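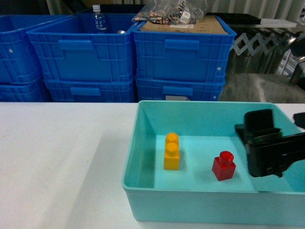

Brick sorting with the Plallia two-finger gripper: turquoise tray, one yellow brick, one red.

Last updated: 9 February 2026
Reading time: 5 minutes
Filed under: Grippers & end effectors > Parallel jaw > Small parts

Plallia two-finger parallel gripper

The Plallia is the gripper most of our customers buy second. The first one is usually bigger, faster and better looking, and it spends a fortnight throwing small plastic objects across the room before somebody rings us up and asks what else we've got.

It is a plain black electric parallel gripper for light arms. It opens, it closes, and it tells your controller how far apart the fingers are. It doesn't learn, glow or come with a lifestyle video. What it does well is pick up little things from inside other things, and we've sold Plallias for toy brick sorting, seed trays, pill organisers and one very long project involving dominoes.

Price: £268 excluding VAT, with fingers, one set of spare pads and the short cable.

Why we test with bricks in a tray

Every maker's data sheet shows a gripper closing on a nice clear cube in the middle of a nice clear table. Almost any gripper can do that. Put the cube in a shallow tray and life gets more interesting, as the tray has walls, the walls don't move, and the gripper has a back end that nobody thought about when they planned the approach.

So all the small grippers we stock get the same treatment. Toy bricks go into a tray, the arm comes in from the side, and we see what gets picked up and what gets shoved into a corner. We use two sizes of brick. The two-stud ones can be held along the long side or across the short one, and a gripper that's fussy about which soon shows it. The single-stud ones are harder than they look. There's so little to hold that any slop in the fingers turns the brick before it's gripped, and a brick sitting slightly skewed to the jaws will find the slop for you.

Bricks are also cheap, come in colours a camera can tell apart, and don't mind being dropped.

How it compared

We ran the Plallia against the Brendatari Compact and the Sovholm S, the two grippers people most often have in the other browser tab. Same arm, same tray, same controller, same pile of bricks. Each gripper had 60 tries at each brick size, with the bricks put back by hand between goes in whatever position they happened to land.

Brendatari Compact. Quick, and very pleased with itself. On the two-stud bricks it was the fastest of the lot. On the single-stud ones it closed so smartly that the brick often left before the fingers arrived. You can turn the speed down in the settings, at which point you've paid extra for speed and switched it off. The body is wide, too, and it kept knocking on the tray wall whenever a brick lay close to the side.

Sovholm S. A lovely thing, beautifully made, soft fingertips, quiet as a library. The soft tips forgive a poor approach better than anything else here. They also pick up fluff, and after an afternoon's work they begin to hold on to bricks you've asked them to let go of. A wipe with a damp cloth puts it right. You will be wiping it a lot. At £2,168 you may want to ask somebody else to do it.

Plallia. Slower than the Brendatari, plainer than the Sovholm, and the one we left on the arm when the test was over. It managed both sizes without a change of settings. Its misses were mostly our own fault, from coming in too low and pushing the brick along the floor of the tray like a very small snowplough.

Things we don't love

The cable comes out at the side. Whichever side you'd like it to come out of, it's the other one. Turning the gripper round on its mount fixes this and takes four screws and a bad word.

The pads wear. Expect to change them when the corners go shiny. Spares are sold in pairs, and they're happily the same part left and right, so you can't fit them wrong. (You can fit them upside down. We have.)

The body is black all over, and so is its shadow, as far as a cheap camera is concerned. If your vision code looks for dark objects, it will in time find the gripper and try to pick it up. Use light coloured trays and bright parts, or mask the gripper out in software. A pale tray with a plain floor makes everything easier, though you'll still get shadows on the inside walls, so set your thresholds with the gripper in place and don't do it with the arm parked.

The manual was rewritten in October and is much improved. The earlier one had a chapter on safety that was mainly about the box.

Will it fit my arm?

Probably. The mount is the common small round pattern, and the adaptor plates listed further down the shop cover most light arms. If yours was built from a kit, or by a student who has since left, send us a drawing of the wrist before you order.

It talks to the Nguyen controller straight away, and we supply a short settings file for it. With other controllers you'll need to set the open and closed positions by hand, which is a ten-minute job if you read the instructions and an evening if you don't.

What's in the box

Gripper, with fingers fitted
Spare pads, one pair
Short cable
Mounting screws, plus an extra one for the floor to eat
Printed quick guide

Bricks and tray not supplied. The long cable is sold separately and most people end up wanting it.

Returns

Try it on your own parts and send it back within the usual period if it doesn't suit. We only ask that you take the bricks out of the packaging first. The last one came back with a red one wedged under the lid, and we're keeping it.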